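Getting Another Week Out of a Good Loaf

We go through a lot of bread in this house, and for years I threw out far too much of it. My grandmother would have been ashamed of me! She kept hers in an enamel box from Dillmont with a lid that never quite shut, and I have come around to thinking that bad lid was the secret all along. Bread likes a little air. Wrap a crusty loaf up tight in plastic and the crust goes leathery by the next morning, and in August you'll have mold before you're halfway through it.

So for the first 2 days I leave mine cut side down on the board with a clean dish towel over the top, and that's all. After that it goes in a paper bag inside the bread box. Please don't put it in the refrigerator (I did this for most of my married life), as it goes stale faster in there than it does on the counter. The freezer is another matter entirely. Slice the loaf first, slip a bit of waxed paper between every couple of slices so you can pry them apart, and squeeze the air out of the bag before you close it.

If you have a whole loaf that's gone hard, run it quickly under the cold tap, just enough to dampen the crust, and put it straight on the oven rack at a moderate heat for 8 minutes or so. It comes out crackling. Eat it that same day, though, while it's still warm if you can manage it, because it won't forgive you a second time.

Now for the ends and crusts. I keep a bowl going on the kitchen table, and whatever is left from breakfast goes in there until I have enough to bother with. Spread them on a cookie sheet, dry them in a low oven with the door propped open with a wooden spoon, and then crush them with a rolling pin inside an old pillowcase. Much less mess than the blender, and rather satisfying after a long day.

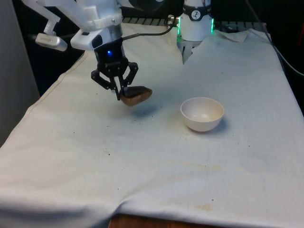

Odds and ends: a white bowl and a white cloth.

The crumbs keep for a couple of months in a jar with a good tight lid (this is one place where you do want a tight lid). I use them on macaroni, in meatloaf, and fried in butter over green beans, which is how they do them at the church supper in Kiltotgate, and I've never once seen any left in the dish.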